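The Well-Made Bed
Housekeeping standards return to the plain white sheet
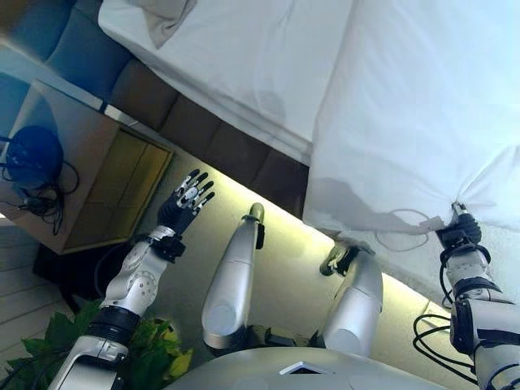 Prys Ellis holds that a sheet should be judged at its edges, and that a smooth center proves very little. The training program at Ledesma has adopted that view. Its housekeeping manual, revised in July, gives 26 pages to bed linen and two to pillows.

Upholstered bases, such as the brown paneled one shown, require particular attention. Fabric left hanging over the side hides the padding and collects dust from the floor. The manual directs staff to draw the sheet toward the foot, smooth the creases outward and tuck the long sides last – a sequence also taught at Kollen.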